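4. Build and Table Setup

4.1 Frame and mounting

The rig, which we call Linum, was put together in the Tshabalala workshop, a shared space where members rent bench time by the month. Two constraints shaped the build. The table had to go back to general use between our sessions, and nothing could be bolted into the floor. Both arms are therefore carried on one mounting structure along the near edge of the table, with the grippers reaching in over the top from the left and the right. The structure is clamped, and Sixten Sandberg made the clamp plates from scrap on the workshop's band saw. Removing the whole assembly takes two people and one hex key.

The tabletop is 18 mm thick. An earlier top was thinner and moved visibly when both arms stopped at once, and the calibration drifted over an afternoon. With the present top the drift is small enough that we recalibrate once per session, at the start, and leave it alone after that. We did not sand or paint the surface. The wood grain was a concern for the cube detector, and we first planned to cover the table with plain gray cloth, but the cloth bunched up under the fingers when a gripper came down low. We took the cloth off and trained on the bare wood.

4.2 Cable routing

Most of the faults in the first weeks came from the cables. Each arm has a long cable that runs outside the casing from the lower links, along the forearm and over to the gripper. In the first version both cables were tied flat to the forearm up to the wrist. This looked tidy and failed quickly: when the wrist rolled through its full range the tie acted as a pivot, and the cable was bent sharply at the same point each time. One connector pulled loose during the second session and another during the third.

We then left slack at the wrist. Pieter Radebe tested different lengths by hand, turning each wrist to its limits with the power off and watching where the cable went tight. The amount of slack ended up different on the two arms. The left one has a narrow loop that stands up over the wrist. The right one has a much larger arch, held on the forearm by small clips, and it comes down to the gripper from above. We would have preferred to match them, but the right arm's cable was bought later, from Skundov, and its jacket is stiffer. When we forced it into a tight loop it pushed back against the wrist housing.

The high arch has a cost. It takes up space above the table that the planner has to know about, and for a while the planner did not. On several runs the left arm passed close enough to brush the arch. Rawan Akl added the arch to the collision model as a fixed capsule attached to the right forearm. The capsule is larger than the real cable and rules out some poses that would be safe. We accepted this.

4.3 Objects and task

The objects are small cubes, mostly white or off-white, with dark line markings. They were chosen because a member of the workshop had a bag of them, and because they are light enough that a bad grasp does no damage. The task is to pick a cube that one arm can reach, bring it to the middle of the table, and place it or pass it to the other arm. Cubes are spread by hand before each run. We asked whoever was spreading them not to arrange them, though in practice people tend to leave gaps, and we made a point of pushing a few together so that some would touch.

Touching cubes turned out to be the hard case. The fingers are broad compared with the cubes, and a straight descent onto one of a touching pair usually moves both. The controller now checks for a free gap on two opposite sides. If there is none, it lowers the closed fingers beside the group and pushes before it tries to grasp — a slow move, and the main reason the run times in Section 5 vary as much as they do.

Cubes hidden by a gripper are a separate problem. The camera is fixed, so an arm at rest over the table can cover part of a cube or all of it. The software keeps the last known position of any cube that goes out of view and marks it as uncertain until it is seen again. Uncertain cubes are not picked. Ákos Vörös suggested parking both arms off the table between picks, which solves the problem but adds too much travel. We park them only when no certain cube is left.

4.4 Sessions

Data were collected in evening sessions, when the workshop was quieter and the overhead lights were the only light. We logged 669 grasp attempts with the final cable routing. Attempts made with the earlier routing are left out of all results, including those that succeeded. The motor log was sampled into files of 4000 rows, a limit set by the old laptop we used and of no importance to the method, but readers who download the logs will notice the breaks.

One Monday session was dropped completely after Mpho Masilela found that the clamp under the left side had worked loose. The clamps are now checked by hand before power is switched on. The check has been added to the build notes, along with the cable lengths and the cutting pattern for the plates.

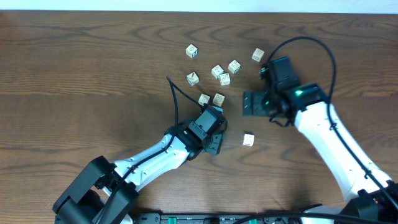

Grollel, February

Figure 2. Linum with both grippers over the table and the cubes spread between and around them. The cable loop on the left arm is narrow and stands above the wrist; the arch on the right arm rises well above its gripper. The upper end of the left gripper partly hides one cube, the situation discussed in Section 4.3. Green indicator light shows on the right wrist housing.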